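Home | News | Events | Recycling | Contact

Clothing swap returns to Gronen with 3,000 items

05/10/2024

The spring clothing swap in Gronen opens today at the old Stasiv hall, with 3,000 items sorted and ready for the tables. Last year's event ended with 75 bags of unclaimed clothing, and the organizers, the reuse group Lulideck, have set a limit of 20 pieces per household this time.

Clothes should be clean and dry. Bedding is welcome too – duvet covers and sheets went quickly last April. Underwear and single socks will be turned away at the door.

Lulideck asks people to fold T-shirts at home before bringing them in, as unfolded bags held up the line last year. A bed is large enough to work on. A plain shirt like the maroon one, laid out lengthwise on a patterned duvet cover, should have its sleeves smoothed flat first, so that creases at the shoulder are not folded in. Fold both sides to the middle, then bring the hem up to the collar. Leftover clothing goes to the Galtisura depot on Monday.
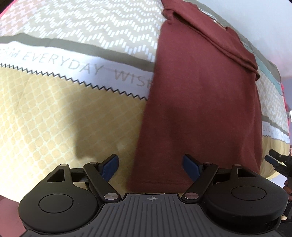 Contact us | © 2024 Gronen News | Back to top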